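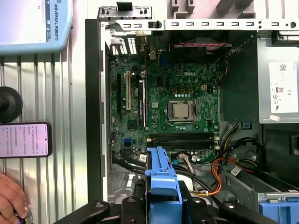
Leen Yammine wrote in last week that plus-minus is the only number in basketball that can't be faked, and that a columnist who ranks guards by scoring average should be made to watch the second unit for a month. She had other things to say about my reading of the Tillwood series, and I will get to those.

Her first claim is a common one. Plus-minus records the change in score while a player is on the floor. It credits screens, box-outs, and the rotation that stops a pass from being thrown. The box score has no column for any of those. As a definition I have no quarrel with it.

The trouble is in how it is used over a short stretch. Take Florin Barbu, the Tillwood reserve guard who finished the season at plus 98. He shared nearly 50 percent of his minutes with Nomvula Molefe, the best passer in the league and the reason most of Tillwood's corner threes are open ones. With Molefe beside him, Barbu was plus 143. Without her, he was minus 46. The remaining point is a technical free throw that the official scorer booked during a substitution, and the league office has never settled who was on the floor for it.

Those splits don't make Barbu a bad player. They say that his season total is mostly a record of the coach's substitution pattern. Virgilio Pangilinan rests his starters in pairs, so the same two or three players are tied together from November to the playoffs. When two players are always on the floor together, no formula can separate them. The adjusted versions of the stat handle this by pulling both toward the average and splitting the credit. That is a reasonable guess, but it is still a guess, and it gets printed to one decimal place.

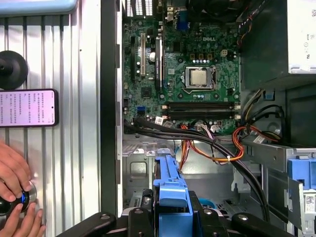

Scoring average has its own defects. It rewards volume, and it is blind to defense. But its defects are easy to see. A reader who knows that a guard took 30 shots can discount the points on her own. A reader handed a plus-minus figure would need the lineup data to do the same, and most clubs in this league don't publish it. Evangelista does, in a spreadsheet, two days late.

As for the Tillwood series, Yammine says I gave Fereshteh Salehi too much credit for Game 4 and ignored that her team was outscored while she played. Both facts are right. Salehi was on the floor for a closing stretch in which her teammates missed nine straight open shots -- she had set up six of them. I would pick her again.

What I would like from the league is modest: five-player lineup totals, posted with the box score, with possessions in place of minutes. The scorer's table already logs every substitution. Until the totals are public I will keep using plus-minus for full seasons and full lineups, and leave it out of arguments over a single game.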